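Quiénes somos (o, mejor dicho, quién soy y cómo acabé haciendo esto)

Hola, soy Yolanda Fitzsimmons y llevo Ulari, un taller de edredones, fundas y ropa de cama en Hasville. Si has llegado hasta esta página es que ya has mirado los precios y ahora quieres saber quién te va a coser las sábanas, cosa que me parece muy sensata. Yo también leo siempre estas páginas, incluso cuando solo voy a comprar un paquete de botones.

Empecé en el cuarto de la plancha de mi madre, con una máquina Karras de segunda mano que hacía un ruido espantoso y que todavía funciona (le cambié el pedal el año pasado y va como la seda). Antes trabajaba en la oficina de una empresa de transportes, en Biltard, y cosía por las noches. Primero fueron fundas de almohada para mis primas, luego un edredón para una vecina que se quejaba de que todos le quedaban cortos, y luego la vecina se lo contó a su cuñada... y ya os imagináis. Un mes de mayo dejé la oficina y me di un año de prueba. ¡Lloré en el autobús de vuelta, pero de contenta!

Lo de las medidas sigue siendo lo que más nos pedís. Hay camas antiguas que no encajan con nada de lo que venden en las tiendas, camas de matrimonio hechas juntando dos pequeñas, literas de barco, de todo. Tú nos mandas las medidas del colchón, incluida la altura, por favor, que la altura se le olvida a todo el mundo, y nosotras cortamos a partir de ahí.

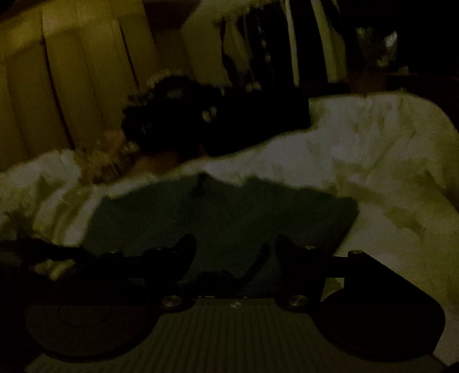

Ahora somos 3 en el taller. Yo corto y atiendo el correo, y mis dos compañeras cosen y rellenan, aunque cuando hay mucho lío nos turnamos con todo. El local es un antiguo almacén de semillas de 61 metros cuadrados, con una ventana enorme que da al patio y una mesa de corte que tuvimos que montar dentro porque no cabía por la puerta. En invierno hace un frío tremendo hasta media mañana. En verano no se puede tocar la plancha sin acordarse de toda la familia del que la inventó.

Trabajamos sobre todo con algodón percal y con lino lavado. El percal es más fresco y cruje un poco al principio, a mí me encanta esa sensación de sábana de hotel, pero reconozco que se arruga con mirarlo. El lino tarda más en ablandarse y es más caro, y hay quien lo prueba y ya no quiere otra cosa. Para los rellenos tenemos plumón, lana y una fibra lavable para quien tiene alergias o perros que se suben a la cama (yo tengo dos, así que no juzgo). Si dudas entre uno y otro, escríbenos contando si eres friolera, si compartes cama y cómo es la calefacción de tu casa, y te contesto yo misma.

El año pasado cosimos 1,875 fundas y este queríamos llegar a las 2,000. Ya veremos, que está siendo una primavera rarísima. De momento el taller sigue en marcha con turnos separados, los envíos salen con algo de retraso y no abrimos al público. Las muestras de tela las mandamos por correo en un sobre, sin coste, y no hace falta que las devuelvas.
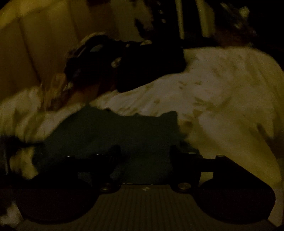
También arreglamos. Esto no lo anuncio mucho porque da bastante trabajo, pero me gusta: edredones que han perdido relleno en las esquinas, fundas con la cremallera rota, colchas de la abuela con el dobladillo deshecho. Mándanos primero un par de fotos y te decimos si merece la pena. A veces la respuesta es que no, y prefiero decírtelo antes de que pagues el envío. Eso sí, las piezas tienen que llegar lavadas y secas del todo.

Y una cosa que me preguntáis muchísimo, lo de lavar los edredones en casa. Depende del tamaño del tambor. Si el edredón entra apretado, mejor llevarlo a una lavandería con máquinas grandes, y luego secarlo con paciencia, sacudiéndolo de vez en cuando para que el relleno no se apelmace. Las fundas, a 40 grados y sin suavizante, sobre todo las de lino.

Para encargos, dudas o simplemente para contarme que tu cama mide algo rarísimo, usa el formulario de contacto. Suelo contestar por la tarde, cuando ya he barrido los hilos.

Yolanda

Página actualizada el 17 abr 2020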